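How a stolen van case is put together

Vehicle crime, property marking and the long road to a charge

February 25, 2026

Most thefts from tradesmen's vans are never solved. The tools are gone within minutes, the van is often parked on a street with poor lighting, and the owner finds the damage the next morning. What reaches the police is a crime reference number, a list of missing items and, in many cases, no serial numbers at all.

The Grundale series was different in one respect. It involved 16 vans over a single August, all entered through the side door, all within a short drive of the same ring road. Officers linked the reports because the damage matched. In each case the door skin had been bent outwards from the top corner, leaving a crease at the same height.

Linking offences in this way is slow work. Reports come in through separate channels: some by telephone, some online, some at a front counter. The wording varies with the person taking the details. One report may say the door was forced, another that it was peeled, another only that entry was gained. An analyst has to read the free text and decide whether these describe the same method.
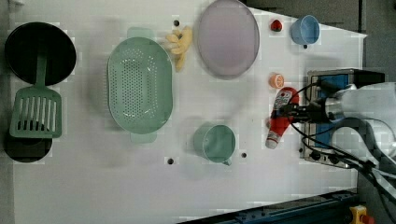
Why do police ask for serial numbers when the tools have probably been sold already?

A serial number lets an officer who finds a tool months later show that it belongs to a particular owner. Without it, a recovered drill is only a drill of the same make, and it may have to go back to the person it was found with.

The point matters because recovery usually comes before suspicion. In the Grundale case the first real lead was a storage unit at Tremow, opened by the site operator after the rent went unpaid. It held 52 power tools, several still in their cases. Two carried marks that could be read under ultraviolet light. Both marks led back to owners on the list of victims.

From there the inquiry moved to paperwork. The unit had been rented in a false name, but the access system recorded a code each time the gate opened. Those times were set against number plate readings from the road outside. A single vehicle appeared on 15 of the occasions when the gate was used. It was registered to a small removals business, Atmont, which had stopped trading and had not told the licensing agency where its vehicles had gone.

A match of this kind is not proof of theft. It shows that a vehicle was near a place at a time. Prosecutors will want to know who was driving, whether that person had a lawful reason to be there, and whether the goods in the unit can be shown to be stolen. Each question needs its own evidence, and each can fail separately.

Handling stolen goods is often the easier charge. The prosecution must show that the goods were stolen, that the defendant dealt with them in one of the ways set out in law, and that he or she knew or believed them to be stolen. Price is commonly used to show belief. A buyer who pays a small fraction of the shop price, in cash, with no receipt, will be asked to explain it.

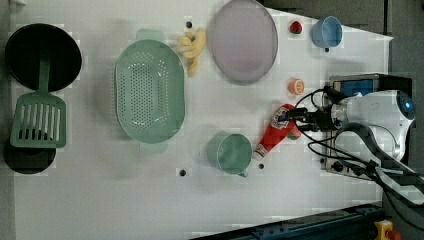 Items on a white tabletop, seen from directly above.

Second-hand dealers sit at the centre of this. The Quispe market, held on open ground outside the town, has a tool row where sellers work from the backs of cars. Its operator now asks each seller for proof of identity and keeps a copy of the vehicle registration. Sellers who refuse are turned away at the gate. The rule applies to regular pitches and to casual ones.

Owners can do a limited amount. Tools left in a van overnight remain at risk whatever lock is fitted, though a hook lock on the side door makes the peeling method slower. Parking with that door close against a wall helps where there is a wall to use. Insurers differ on overnight cover, and some policies exclude it unless the vehicle is alarmed or kept in a locked compound.

Marking is cheap. An engraved postcode and house number can be read without special equipment, while ultraviolet ink fades in sunlight and needs renewing. A photograph of the serial plate, stored away from the phone that took it, is enough for most purposes.

The remaining tools from the Tremow unit are held in a police property store. Victims who did not record their serial numbers have been invited to describe paint marks, repairs or worn grips. Anything left unclaimed at the end of the retention period may be sold at auction.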